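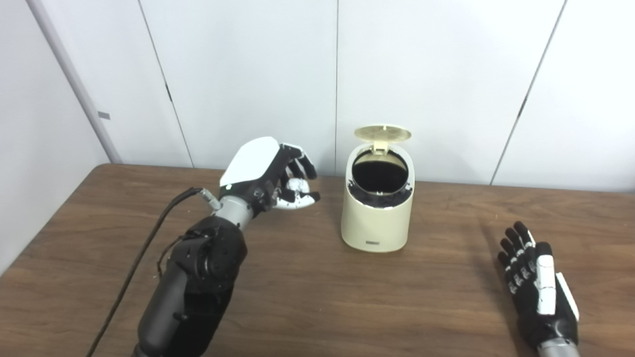 According to Cristóbal Montecinos, paper turns into scrap the moment a hand closes on it, and most writers on the subject have more or less gone along. Scrap paper — also waste paper, in older trade use "broken" — is any paper put aside after its first use. Covers office sheets, wrapping, newsprint, trimmings from print shops. Cardboard usually counted separately.

Name and use

Two senses in everyday speech. One is paper kept for a second use: notes, lists, sums, lighting the stove. The other is paper meant for the bin. Dealers only ever meant the second, and sold it by weight.

History

Rag paper was costly and little of it was thrown out. Old ledgers went to bookbinders for stiffening, to grocers for wrapping, to cooks for lining pans. Wood pulp made paper cheap in the 1800s and the heaps grew fast.

In Zadunness the trade centered on the Cisternas yard, down by the canal. Opened with one cart and a shed. At its peak it had 46 collectors on the books, most of them paid by the sack. Sacks were weighed at the gate from 5 a.m., earlier in December when the shops threw out wrapping. A surviving gate book lists 748 sacks for one month, 695 of them accepted and the rest sent back as too damp. The yard closed after a fire and the site is now alotments.

Sorting

Done by hand for most of the trade's history, at long tables. Usual grades at Zadunness:

White, unprinted
White, printed or written on
News
Brown and mixed

White fetched the most. Crumpled sheets were taken at the same price as flat ones but packed badly, so sorters were told to smooth them or tread them down in the sack. Waxed paper, carbon paper and anything with glue was pulled out.

Pulping

Sorted paper is soaked and beaten until the fibers come apart, then screened for staples and string. Ink is washed or floated off. Fibers get shorter each time around, so new pulp is mixed in for the better grades. The Bollska mill took most of the Zadunness white and made it into up to 77 reams a day — school paper mainly, grayish, rather soft, blotted badly with a wet nib. Lower grades went into egg trays and board.

In the home

Pratell, a parlor game from the same district, is played with balls of scrap paper tossed into a hat. Rules vary from house to house. Some familys allow a bounce off the wall, others don't.

See also: Blotting paper, Papier-mâché, Rag trade, Wastebasket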